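Why Is a Towel Full of Little Loops?

By Theresia Brunner
Nov 26, 2021

Take the towel from your bathroom and look at it from very near. Closer! Your nose can almost touch it. Now you see that the towel is not flat like a bed sheet. It is covered with tiny loops of thread, and they stand up like grass in a meadow.

This kind of cloth has a name. It is called terry cloth. Most terry towels are made of cotton, and cotton likes water very much. When you come out of the bath and press the towel on your arm, the water goes into the threads. Every loop takes a small drink. Many loops together can take a big drink, and your arm becomes dry.

A bed sheet is made of cotton too, very often. But try to dry yourself with a sheet! It gets wet through quickly and then it sticks to you. It has no loops, so there is less thread for the water to go into.

How do the loops come into the towel? A towel is woven on a machine which is called a loom. On the loom, some threads are pulled tight and other threads are left slack. The slack threads have too much length, so they have to go somewhere. They bend up and become loops. My aunt Mechthild Haslinger worked at a weaving mill in Gredden for 34 years, and she let me touch the loops when the towel was still on the loom. I was 8 and I wanted to stay there all day.

Now look for the place where the loops stop. Near the end of many towels there is a smooth stripe. Weavers call it the border. It can have the same color as the rest, or it can be darker.
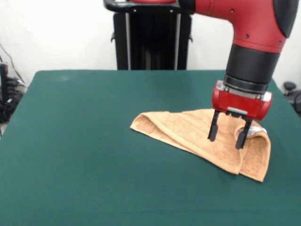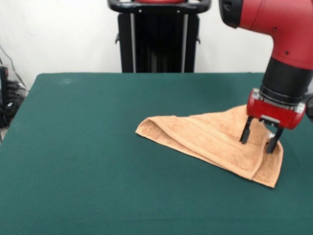
An orange-tan terry towel with a darker woven band.

Run your finger over the border on your own towel, and then over the loops. The border is flat because the threads there are woven tightly together. It makes the towel look nice. It does not drink so well as the loops do, but it is only a small part.

Many towels have also a label sewn at the edge. It tells what the towel is made of and how hot the washing water may be. Read it together with a grown-up, the little pictures are not easy.

Something to try at home

You need one old towel, one old piece of sheet of the same size, a bowl and some water. Ask first if you may use them.

Pour a cup of water into the bowl. Put the sheet in, wait until you have counted slowly to 36, and lift it out. Let it drip over the sink. How much water stays in the bowl? Write it down or make a drawing. Then begin again with a fresh cup of water and the towel. Feel how heavy the towel has become.

When you are finished, hang both of them up and visit them every hour. Which one is dry first? The towel must give back all the water it took, and this needs time. If it stays in a heap on the bathroom floor, the air cannot reach the inside, and after a while it smells bad.

Contact: Tundmont Children's Pages, 121 Mill Road, Gredden | © 2021 Tundmont | Back to top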